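Search this notebook Go Clear

Workshop notebook – textiles bench
November 2019
Folding trial, soft surface

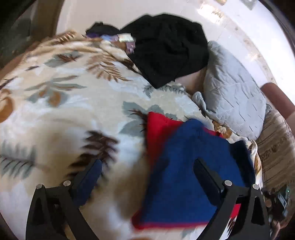 A note left in the margin of the last entry asked why we keep folding on the bed when there is a perfectly good cutting table in the next room, and whether anybody at home folds on a table anyway. Fair question on the first half. On the second half, most people we have asked fold on the bed or on the couch, and the whole point of the Fidville job is to write folding instructions that work where people fold. So the bed stays.

The fleece blanket with the feather and leaf print is the base surface for this round. I want to stay with it until the end of the set. Last time we changed the base halfway through and then could not compare anything. The print is busy, cream and white with browns, tan and orange in it, and dark pieces are easy to pick out on it. Pale ones will be harder. I have put a note on the shelf list to try the white undershirts last.

Fleece drags. That is the main thing I learned. A knit laid on it grabs a bit along the bottom, so when you bring the near edge up and over, the lower layer wants to stay where it is and the upper layer slides past it. On the cutting table the whole piece moves together. You can correct for it by putting a flat palm on the middle of the cloth before you bring the edge over. I did that on every knit after the first few and the edges came out closer.

Order of work, for whoever picks this up next:

Shake the piece out once, away from the bed. Lay it down and smooth from the middle out, never from one end to the other. Fold the long way first. Palm down, then fold the short way. Turn the finished piece so the folded edge faces you.

I tried the short way first on a few and did not like it. The bundle gets thick at one end and leans when it is stacked.

Stacking. The blue knit sits over the red one, and the red is wider, so it shows past the blue on more than one side. I count that as a miss for the stack even though each fold on its own may be fine. The instructions say to fold everything to the same width and we have never said what that width is. Need to pick one. My vote is to cut a piece of stiff card and fold around it, then pull the card out. Carkero used to sell a folding board for this and there should be one in the loft, but the card is cheaper and people can make their own.

The navy piece is partly under the blue one. Same remark. If a piece is going to be in the stack it should be all the way in. If it belongs to the next stack it needs its own spot, with a hand's width of clear blanket between. I am going to add that to the sheet as a rule.

Black garment at the far side still to do. Dark things in a heap are slow, because you have to find the neck or the waistband before you can do anything, and black on black does not help. Idea for the sheet: do the dark pieces first while the light from the window is good. Small things with a purple pattern are partly under it. Those get sorted separately, after the big pieces, and go in the small tray. Tags stay on for now.

Detergent: we are still on the Hirano powder for the whole set. Do not swap it. I know the liquid is nicer to use. The knits felt a little stiff at the seams this time and I don't know yet if that is the powder or the line drying. One load in the dryer in December will settle it.

Budget and numbers, so they are in one place. The Fidville sheet has to fit on one card, 80 words on the front, drawings on the back. The first print run is 3,000. My draft is at 502 words, so it is a long way off. Most of the extra is me explaining the palm step. Could be a drawing instead – one hand, one arrow.

Things that slowed me down:

The height of the bed. Fine for 8 pieces, then my lower back starts to complain. Kneeling is better for reaching the far side but worse for smoothing. Somebody taller should try a set.

The blanket creeps. Each time you smooth a piece outward you push the fleece a little, and after a while there is a ridge under the cloth. Pull the blanket tight again before each new stack. Tucking the far side under the mattress helped.

Static. Not bad today, worse when the heating has been on overnight.

Went back and forth on whether the sheet should mention fleece by name. I think yes, one line: "On a fuzzy blanket, press the middle before you fold." The Cosoneo people wanted us to say "high-friction surface" in their version and I still think no one doing laundry talks that way.

Left to do: cut the card, decide the width, finish the black garment and the small items, redo the red and blue stack to the same width and compare. Check the loft for the Carkero board. Draw the hand.

Also we are low on safety pins.

Comments (4)

stitchbench2
For width I use the length of my forearm from wrist to elbow, less a bit. Everybody has one with them. Card will get lost in a week.

upstairs
The board is not in the loft. I looked for it in the spring for something else. Try the cupboard behind the steam press.

marl
Agree on long way first for knits. For trousers I would go the other way, legs together and then in thirds. Is the sheet meant to cover trousers? If it is you will never get it on one card.

stitchbench2
Could do trousers as a second card. Pins are in the blue tin, there was a full box under the buttons.

Last updated: two entries back, margin notes merged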